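Print this page | E-mail this post

Clearing and resetting the long table

The table in the dining room seats eight at a push and is used by four, two of whom are under six. It has a white marble-patterned top that shows every crumb, and a pattern running along it that hides nothing either. I have been keeping notes on how long it takes to get from the end of one meal to the start of the next, partly out of interest and partly to settle a disagreement with Ginevra, who holds that stacking everything in one pile is faster. It is faster to clear. It is slower to lay again, by a margin I can measure.

The method I use now separates the children's pieces from everything else at the first pass. These are the pieces with an odd outline: they do not nest with round plates, they do not stack on each other unless they are the same model, and they take more room in the rack than their capacity justifies. A flat white plate needs one slot. A shaped plate blocks at least two. If the shaped ones go in last there is never room, and somebody washes them by hand.

My current habit is to set each shaped plate on a round white tray or plate as a carrier. The carrier gives a regular edge to hold and catches whatever runs off. It also means the piece can be slid along the table without marking the top.

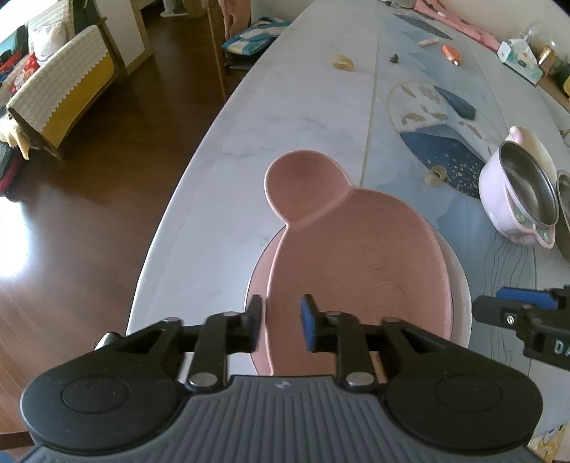
Pink plate on its white tray, pink mug on the sea-themed mat.

Mugs are a separate matter. The steel-lined kind is worth the extra cost for small children, as it survives a fall on to a wooden floor. The outer shell and the lining should be checked at the rim now and then – water gets in between the two on cheaper ones and does not come out again. Any ring or seal goes in a saucer straight away. We have lost more than two of those down the sink, and the replacements from Flivance arrive in a packet large enough for a pair of shoes.

The mat stays on the table between meals. I tried removing it each time for a fortnight in December and found no benefit. It wipes clean in one pass with a damp cloth, then one with a dry cloth. Detergent leaves a film and should be kept for grease.

Second pass: bowls and basins. The rule is widest at the bottom, steel apart from plastic, and nothing heavy placed inside anything with a moulded face. Guido Sala, who has the flat below and three children of his own, puts the steel basin down first and fills it with the small pieces, then carries the lot through in one trip. I have tried this. The total carried is higher, but the basin has to be emptied before it can be used, and the plates still need a trip to themselves. Over a week I made it even.

I prefer to group the tableware towards the middle of the table, leave the near end free for wiping, then move the group and wipe the rest.

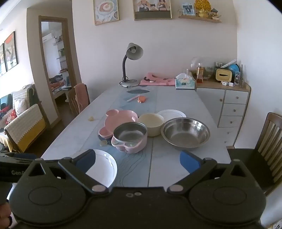

Bear plate, bowls and steel basin grouped up the table.

Bowls with a separate steel inner should be taken apart before washing. Left together they dry badly and smell of it within a day or so. The inner also makes a decent measuring bowl if you mark the level once with water on a scale. Mine takes 149 g to a sensible child's portion of soup, which is less than I had been serving and explains a certain amount of waste.

Divided plates: rinse the small compartments first, from the side, under a thin stream. A full tap aimed into a round compartment sends the water straight back up the sleeve. A bottle brush reaches the corners better than a sponge.

Timings, for anyone who keeps them: clearing and wiping takes me 2 minutes longer by this method than with the single pile. Laying again takes four minutes less. Ginevra accepts the figures and continues to use the pile.

I still have no good answer for storage. The shaped pieces are in a deep drawer on their edges, held up by a bread board, and they fall over each time it is opened. Leonardo has suggested a file rack of the office kind, 40 cm wide. The drawer is narrower than that by a finger, so I will be looking for another.

Contact | © Bonifacio Cantero | Back to top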